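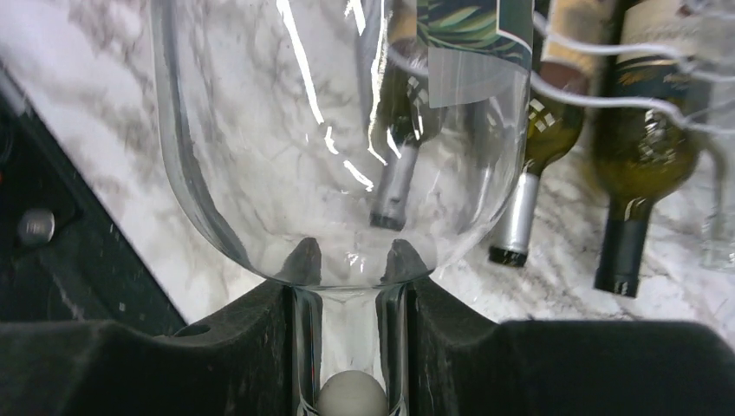

Grape growers in the Barner valley are celebrating their best harvest in years, and the first bottles will be poured at the Villalobos tasting hall on Thursday at 6 p.m.!

A mild spring and a long, dry August gave the fruit plenty of time to ripen, and picking wrapped up without a single lost day. The Bilutside growers' group says 94 of its member vineyards brought in more grapes than last season, many of them on small hillside plots that got hammered by hail the year before. What a comeback.

The star of the evening should be Erkance, a light red that the valley had all but given up on. Just 3041 bottles were made this time, and people who tried it early at the cellar door came away talking about cherries, black pepper and a finish that goes on and on.

Tickets for the first pour are limited to 300, with 100 held back for sale at the door. Grape juice from the same vineyards will be served too, along with bread and sheep's cheese from farms up the road. The hall opens half an hour early for anyone who wants to look over the old wine press, which has a fresh coat of green paint and is back in its spot by the stairs.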